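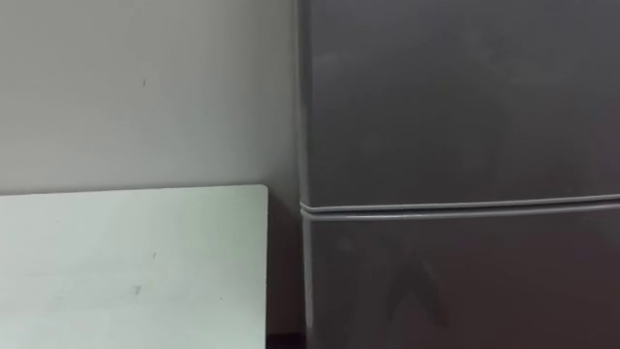 Does the Arnmont trekking permit cover the transfer from Imesau, or is that billed separately?

It's billed separately. The permit pays for entry to the reserve and the ranger guide. The transfer is a private car booked through Firnov, and the voucher for it has to be issued before the permit office will confirm a start time.

Ticket status: open
Category: Permits and transfers
Party: 2 adults
Travel month: May

Problem as reported

Paid for two permits at $300 each. Confirmation email shows the permits but no transfer. The Firnov checkout page said "transport arranged" next to a green check mark. I took that to mean transport was arranged. Apparently I was supposed to read it some other way.

Steps tried

Logged out and back in. No change.

Opened the booking in a different browser, as support suggested. The same green check mark, the same missing voucher. I didn't expect a browser to conjure up a car and it didn't.

Called the Imesau office at 9:40 a.m. Was told the transfer shows as "requested" on their side and that Firnov has to release it. Firnov chat told me Imesau has to release it. I have both in writing now.

Reply from support

The check mark means transport is available on your route. To add it, open the booking, choose Extras, then Xiao Transfers, and enter your hotel pickup point. The voucher should arrive within 35 minutes.

Customer follow-up

Did that. Extras opens, Xiao Transfers is listed, and the pickup box rejects our hotel. It only takes lodges inside Arnmont. We aren't staying inside Arnmont because the lodges there cost more than the permits.

Also, the price on that screen is per seat, and the help page says per car. Which one is it? I'd like an answer before I enter a card number.

Reply from support

The transfer is priced per car. The "per seat" label is left over from the old shared shuttle and we have asked for it to be changed. For the pickup point, please enter "Imesau office" and meet the driver there.

Customer follow-up

Entered "Imesau office" and it went through. Voucher came, one car, two passengers, one price. The pickup time is blank. Please don't close this until there's a time on it, and please put it in the voucher itself. I've had enough of things that are arranged only on a web page.

Status: waiting on Xiao Transfers for pickup time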